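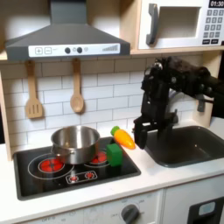 A play kitchen, also called a toy kitchen or pretend kitchen, is a piece of children's furniture that reproduces the work area of a domestic kitchen at reduced scale. It normally combines a countertop, a stovetop, a sink and one or more cabinets in a single freestanding unit. Play kitchens are used in homes, preschools and waiting rooms, mostly by children between the ages of two and eight.

Terminology

In the trade, "play kitchen" refers to the complete unit. Sets of pots, utensils or imitation food sold without furniture are called kitchen accessories. A tabletop kitchen has a stovetop and sometimes a sink but no legs or base cabinet. A corner kitchen has two counters joined at a right angle.

Construction

Most units are shipped flat and assembled with screws and cam fittings. The side panels carry the load of the countertop and, where present, of the upper section. The upper section consists of a back wall with shelves, hooks or a range hood. Units with an upper section have a higher center of gravity and are usually supplied with a bracket for fastening to the wall.

The countertop is set at the elbow height of the intended user. Several makers offer legs with two or more height settings. The Hukden range, designed by Thijs Vanhove, uses a separate plinth that is added under the cabinet as the child grows.

Wood and wood-based board are the usual materials for indoor units. Molded plastic is lighter and tolerates rain, and is preferred for outdoor use. Metal is mainly limited to cookware, faucets and rails.

Appliances

Stovetop. The burners are most often printed on a flat panel, either as plain rings or as a red pattern suggesting a heated element. In electrified versions a lamp under a translucent panel lights up when a switch is pressed or a pot is put down. No heat is produced.

Sink. The sink is a shallow basin dropped into an opening in the countertop. A removable basin can be emptied and washed separately. Working faucets with a small pump and tank are found on some plastic models.

Range hood. The hood is a decorative part without a fan. Its controls may be printed, or made as knobs that turn and click. A row of bars of increasing height is a common marking for fan speed. Pegs or a rail below the hood hold utensils such as a spatula and a spoon.

Microwave and oven. Both are boxes with a hinged door. The microwave is generally placed on a shelf above the counter and the oven under the stovetop. Displays are usually printed with a fixed time.

Backsplash. The wall behind the counter may be left open, closed with a plain board, or finished in a tile pattern. White subway tile in staggered rows is a frequent choice.

Scale

There is no uniform scale. Height is reduced more than depth, as a counter that is too shallow will not hold a pot and a plate at the same time. Cookware is sized to the child's hand and is therefore often large in relation to the burners. Accessories from one maker do not always fit the shelves or sinks of another. The Flammont and Brallero lines share a sink opening and their basins can be exchanged.

Use in education

In preschools the play kitchen forms the center of the household corner. Observed activities include sorting, setting a table, taking orders and acting out family meals. Gifty Ankrah, in a survey of 16 classrooms, recorded 1249 separate episodes of play at the kitchen and found that most involved 2 children. Episodes at the sink were shorter than those at the stovetop. The survey recommended access from at least two sides and storage at floor level.

Safety and care

Small knobs and hooks must withstand a pull test so that they do not come loose. Battery compartments are closed with a screw. Edges are rounded, and oven doors are fitted with a gap or a slow hinge to protect fingers.

Wooden surfaces are wiped with a damp cloth and dried. Screws should be tightened a few weeks after assembly and checked again when the unit is moved.

See also

Dollhouse
Imitation food
Pretend play
Toy cookware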